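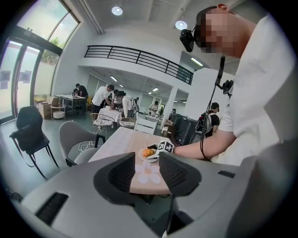 Home cooks wanted for the Patia recipe testing round

September 10, 2022

Hi all, Anika Lindgren again! The Patia supper book is finally a real pile of recipes and I need people to cook from it. I've been through most of them in my own kitchen in Villanueva, but I wrote them, so of course I know what I meant by "a good splash" – you don't, and I want to find out where you get stuck.

We started with 1,167 recipes sent in by readers (thank you, my inbox has nearly recovered) and I've cut the list down hard. What's left is weeknight food: soups, bakes, eggs, a frankly unreasonable number of potato dishes, and a few fruit desserts. No deep frying and nothing that needs a stand mixer.

I'm looking for nine testers. You'd get four recipes each and the whole of October to cook them, in any order you like. You buy the groceries and I pay you back up to the limit on the sign-up sheet, so please keep your receipts! After each one you fill in a one-page form. Was the timing right, did it feed as many people as I said, would you make it again.

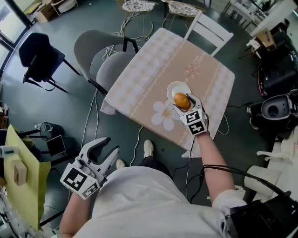

The form has a box for changes too, and I really do want you to use it. If you ran out of leeks and used onions, write that down. If the kids wouldn't touch it, write that down as well. One reader tried the baked potato soup last spring and told me it tasted like wallpaper paste, and it's a much better soup now.

You don't have to be a good cook. I'd love a couple of people who hardly cook at all, plus someone with a tiny oven (mine is huge and it makes me careless with pan sizes). You do need to be over 18 and okay with dairy, as it's in nearly everything.

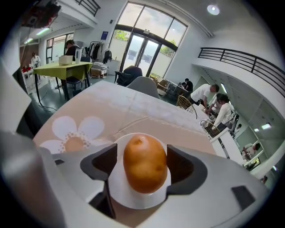
A brown potato on a round white plate.

To sign up, send me a note through the contact page with your name, the kind of stove you have, and the last thing you made for dinner. Testers get their name in the book and a free copy when it comes out.

Search this site
Enter keyword
Go

3 comments

Ballonness: Count me in if toaster ovens are allowed. Mine fits one 9 inch pan and that's it.

Anika: Toaster ovens are very welcome! Send me that note.

Kandness: Is there a vegetarian set? I can do dairy and eggs, just no meat.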